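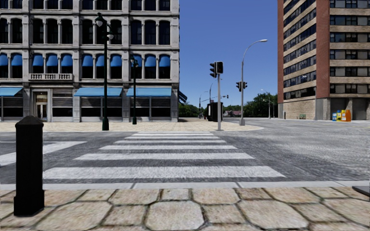

*A simulated street corner, seen from the sidewalk at the crosswalk.*

I think most teams that build sidewalk robots test too few corners and too many maps. At Perinon we had a planner that could route across 13 simulated city blocks, and we were proud of it. Then Marisol Ventura ran it 200 times at a single crossing, changing only the start pose and the sun angle. It picked a different place to leave the curb in far too many of those runs.

The planner was doing what we had asked. The cost map treated the edge of the pavers as one soft boundary, and a worn stripe close to the robot could score lower than a clean one farther out. A bollard near the edge pushed the path sideways. Small errors in perception became large changes in the route.

Long routes hide this. A robot that recovers by the next block still gets a passing score, and the log says the trip was completed. I would trade most of those scores for one number: how much the path varies when the street stays the same.

Uriel Medrano disagrees with me. He says a rendered corner is too tidy, and that we will end up tuning for textures. He has a point about the textures – our joints and paint are never as bad as the real ones. But a planner that is unsteady in simulation has no business being tried outdoors, and repeat runs are cheap. Ours take seven minutes a batch.

We now block a merge if the spread at the curb gets worse. It has slowed us down, and I would keep the rule anyway.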